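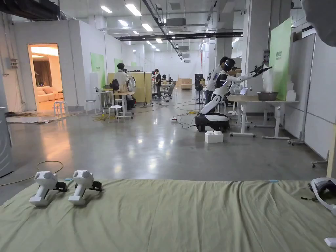 Collection floor, handhelds on the sheet, headset rig on the right.

Forum index > Manipulation > Data and demonstrations
Thread: Handheld grippers vs headset teleop, is anyone getting policies that hold up?

pelham_grit
January

Putting this up after reading yet another post claiming handheld demos have made teleop pointless. We run both in the same hall. Folding and tidying on the green sheet with the handhelds, reaching and placing with someone in a headset standing behind the humanoid. I've been cleaning the output of both since last spring and I'm not convinced the people selling either method have looked at their own episodes.

What I have so far. One garment task, 235 handheld episodes, 200 kept after I went through them. The policy trained on those folds a garment nicely if it starts somewhere near where ours started. Turn the thing ninety degrees and it paws at the cloth until the timeout. Teleop version of the same task: 33 episodes, because that's what an operator could stand before their shoulders gave out, and it's worse on the nice starts and a bit better on the odd ones. I don't know what to make of that and I don't trust anyone who says they do from numbers this small.

We're on Nirnard for the labelling side, if that matters.

tern_and_tide

33 against 200 isn't a comparison. You've compared a lot of data with hardly any.

pelham_grit

Yes, I said that. But it's the comparison everyone makes in practice, isn't it. The whole pitch for handhelds is that you get more per hour, so an hour against an hour is what I care about. Same afternoon, same sheet, same person in charge of resetting.

Marrowfat

Agree with tern. Subsample your 200 down to 33, train on that, then come back. It's an evening's work. I'd also want to know which 35 you threw away and why. When we did a pass like that, half of our "bad" episodes were the only ones with a regrasp in them, and the poor policy had never seen anybody recover from a slip.

pelham_grit

Fair on the subsample, I'll run it.

On the rejects: tracking loss mostly, a few where the wearer looked away at the wrong moment. But there was a handful I binned because the fold was ugly, and I've regretted it. The operator would pinch too far in, get a wad of cloth between the fingers, put it down and go again. I had that marked as a failure. It's probably the most useful thing in the set.

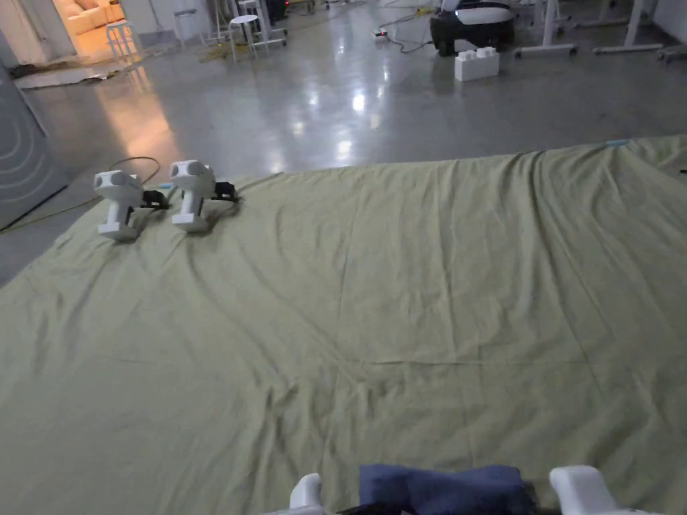

I've started keeping everything where the cloth stays on the sheet, however messy it gets, with a tag for the messy bits so I can leave them out later. More labelling, and Nirnard isn't great for tags that cover part of an episode. You end up splitting the episode in two and then the splitter drops a second at the join. I've written to them. They said it was on a list.

dunnock7

The join thing is a setting. Under export, there's an overlap value and it defaults to nought.

pelham_grit

Where? I've got export > format and export > destination and that's the lot.

dunnock7

Might be the older build. I'm on whatever came before they moved the menus.

Osvaldo Batista

I'll take the other side, as somebody who does this with headsets all day. The trouble with handheld data is that a person's arm is not your robot's arm. You fold with your elbow tucked in and your wrist bent in ways the robot can't copy, then you're surprised when the solver gives you rubbish for a third of the trajectory. Teleop is slow and my shoulders are ruined but every episode I record is one that the robot has physically done. I'd take your 33.

Also, who is resetting? If it's the same person each time then your starts aren't random, whatever they think they're doing. I caught myself dropping the towel the same way for a whole week. Same corner over, every time.

pelham_grit

Same person, yes. I think you've just explained the ninety degree thing, annoyingly.

I'd push back on the arm part though. We check reach before anything goes into training, and the losses from that are small on floor-level tasks. Shelves are another matter. And your teleop episodes carry your delay in them. I can see it in ours, there's a hesitation before every contact where the operator waits to be sure the gripper is where they think it is. The policy learns the hesitation. It hovers over the cloth like it's thinking, then goes. Every single time.

Osvaldo Batista

You can trim that out.

pelham_grit

You can trim it and then the approach speed looks wrong. Tried it.

Marrowfat

Slow the whole thing or speed the whole thing, don't cut. Cutting pauses always bites you later.

ostler_k

Bit of a side question but what do you have around the edges of your work area? We used Istach's scene packs for background variety and I couldn't measure any difference from them, good or bad. A colleague swears by them. The Hellwig lot say a plain background is best and everything else is noise, but they've only ever shown results in their own room.

pelham_grit

I don't believe either of them. Our room is a working hall, there are people and chairs and boxes past the sheet and it changes through the day. I left it that way on purpose.
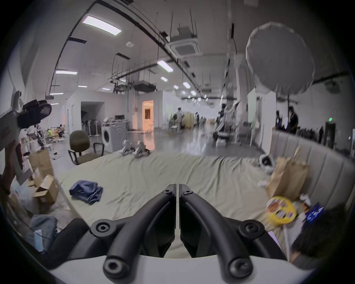
My worry with tidy sets is that the model latches on to one fixed thing in the corner and uses it as a landmark. Happened to us early on, the policy was fine until a chair got moved and then it reached a hand's width to the left for a whole morning. With a bit of mess and movement it can't lean on that so easily. I say "can't", I mean I hope. I haven't tested it properly and I won't pretend otherwise.

Sheet stays the same colour though, which I keep meaning to change. I've asked for a second one twice.

tern_and_tide

So you've got one sheet colour, one resetter and one hall, and you're sceptical of other people's claims about generalising. I'm not being rude, I'm in the same boat. Just think it should be said in a thread like this one.

pelham_grit

It should, and it's in my first post if you squint. I'm not claiming it generalises. I'm saying I don't see how they can claim theirs does.

dunnock7

Has anyone used Vamex for filtering? It gives each episode a quality score and they say you can drop the bottom of the list without looking.

Marrowfat

Tried it. It scores smoothness. Smooth and wrong gets full marks. It put an episode near the top where the operator carefully folded nothing at all, having missed the cloth on the first grab.

Osvaldo Batista

Ha. I've had ones like that past human reviewers too.

dunnock7

OK, leaving that then.

pelham_grit

Subsample is done, 2 seeds so far. Handheld cut down to 33 is worse than teleop on both sorts of start, so tern and Marrowfat were right that most of the gap was amount. Still doesn't settle the per-hour question, which for me is the only one with money attached. Next I'm going to swap the resetter and have them pick the starting pose off a shuffled card before each go, then see whether the rotated garment gets any better. If it does I'll owe Osvaldo an apology for about half of what I've said up there. Not the bit about hesitation.

Osvaldo Batista

Shuffle the cards properly. People don't.

ostler_k

Will you post the per-pose numbers as well as the average? The average hides everything on folding.

pelham_grit

Yes, per pose. Give me until the end of the month, the headset rig is booked for shelves until then and I want both running in the same light.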